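Femuvus Community > Home Builds > Simulation before hardware

Seahorse spins in the gripper and the bowl won't sit on the worktop

Posted by damp_shed, 9 Jun 2026

I'm building a tidying robot in a shared workshop (Kyei Yard, unit at the far end, the one with the good kettle). The hardware is a second-hand arm bolted to a bench, and after it took a chunk out of the pillar drill guard the other members asked, quite politely, if I could do my thinking somewhere else first. So I'm doing it in Femuvus.

The job is simple on paper. Pick up an ornamental seahorse from a marble worktop, put it in a black bowl, go home. I used the stock Franka model for the arm because it was there, and filled the room from the Flostness free furniture pack, which explains the barbecue indoors and the lone newel post holding up no stairs. I've grown fond of the post.

First problem. The bowl doesn't rest on the marble. It hangs there with a gap under it, as if the worktop smelled. I've tried dropping it from higher up and I've tried placing it at exactly the right height by hand. 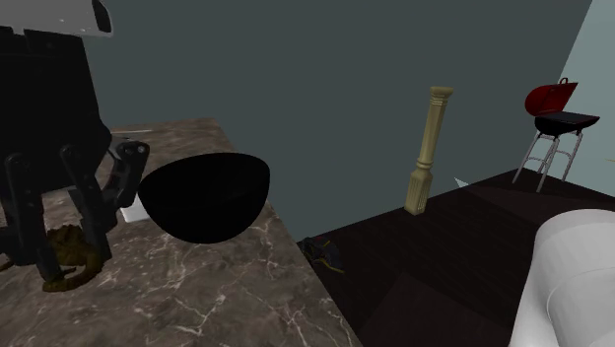 I've also tried gravity at double strength, on the grounds that it would at least annoy the bowl. It came down faster and stopped in the same place.

Second problem is the seahorse. It's all bumps and curl. If I grip it by the lower trunk the fingers close properly, the force reading climbs to something sensible, and then on most lifts the whole animal swivels round the line between the fingertips until it's pointing at the floor. On a bad run it leaves sideways at speed. I've set its mass to 175 g, which is what the real one weighs on the workshop scales. Friction is on the default. Time step is on the default. Quite a lot is on the default, now I come to write it down.

Last night I left it running on a loop and came back to 1,120 attempts, of which I'd call the success rate "present".

Is this a mesh thing, a friction thing, or a me thing? I'd like to get it behaving before I put the real seahorse anywhere near the real arm, which is stronger than it looks and doesn't belong entirely to me.

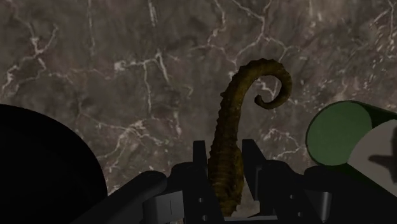
offcut_drawer

Have you tried turning friction up? I put mine on 7 for everything and never had another drop. A tin of beans stuck to the gripper so well I had to delete it.

Also what's the seahorse for

 damp_shed: Tried your 7. It no longer drops the seahorse. It also no longer lets go of it, and when it brushed the bowl it took that home as well. The seahorse is for putting in the bowl.

 offcut_drawer: fair

 mild_solder: Please don't do this if you ever mean to run the same thing on a real arm. You'll tune everything to a world made of flypaper.

mild_solder

Both of your problems are probably the same problem. What you see and what the physics sees are different shapes.

When you import a mesh, Femuvus makes a collision shape for it, and unless you say otherwise you get a convex hull. Think of cling film pulled tight over the object. For a box, great. For a seahorse with a curled tail it fills in the hollows, so your fingers are closing on something smooth and slopey that isn't drawn. They touch it at one or two points and it pivots. Ridges count for nothing because the hull has ironed them flat.

What to do, in the order I'd do it:

Turn on View > Show collision shapes and have a look before touching any more numbers. It takes one click and you will probably swear.

Select the seahorse, go to its physics tab, and change the shape from Hull to Decomposed. Start with a modest number of pieces. More is slower, and past a certain point it gets jittery too.

Do the same for the bowl. A bowl under a single hull is a solid lump with a lid on, so anything you put in it will sit on top at rim height. You haven't mentioned this yet, but I suspect only because you haven't got that far.

Then look at the contact patch on the fingertips. Single-point contacts give you no resistance to twisting at all, whatever the friction. If the pads are plain boxes you should get several contact points per finger against a flat bit of trunk. Otherwise switch on torsional friction for the pads alone, and keep it small.

On the hover, check the contact margin. It's the distance at which the engine starts treating two things as touching. The furniture packs are often made at a different scale from the robot models, and a margin that suits a sofa will float a bowl. Set it on both the bowl and the worktop, as the larger of the two wins.

 damp_shed: One click, one swear. The seahorse was a sort of potato. Decomposed it, and the bowl, and the swivelling has mostly gone. It now gets the thing over to the bowl and down inside. The margin was set on the worktop, enormous, and I've cut it right back. No more smell.

 damp_shed: Remaining grumble is that it sometimes clips things on the way across. I've kept the clutter in (bottle, soap dispenser, little white shaker, a fork towards the back) because the real bench looks like that, except the bottle would be white spirit. Should the planner be told about all of it, or only the tall stuff?
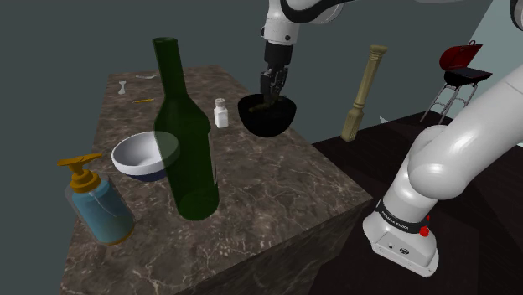

planed_edge
Moderator, Home Builds

Moving this to Simulation, where it should have started, and adding a bit on the last part.

Tell the planner about all of it. Low things feel harmless until the gripper comes down beside them with the fingers open, and an open gripper is wider than most people picture. For the planner you can use crude shapes: a cylinder round the bottle, another round the soap dispenser (include the pump head, people forget the nozzle), flat boxes for the cutlery. Those only have to be avoided, so they needn't be pretty. Save the decomposed meshes for the things you grip or drop something into.

Add a lift height as well. Have the arm go straight up after the grasp before it travels. If your bottle is the tallest thing on the counter, measure from the top of its neck and add 45 mm of clearance, and remember the seahorse hangs below the fingertips by however much of it you left sticking out. Planners don't know what they're carrying unless you attach it. In Femuvus that's the Attach on grasp tick box, off by default.

Two cautions before you go near hardware. The stock arm in your scene isn't the arm on your bench, so the reach and the joint limits won't carry over. Get the right model in and redo the waypoints. There's a Kalten import guide pinned at the top of this board if yours is one of theirs. And run the first real attempts slowly, with a sponge standing in for the seahorse and your hand on the stop button.

offcut_drawer, please don't recommend friction of 7 again. We've spoken about the beans.

 damp_shed: Attach was off. Of course it was. It now goes up and over the bottle. The bench arm is a Kalten, so I'm off to read the guide. Will report back from the real thing once I've bought a sponge.

 offcut_drawer: the beans were fine

Marked as solved by damp_shed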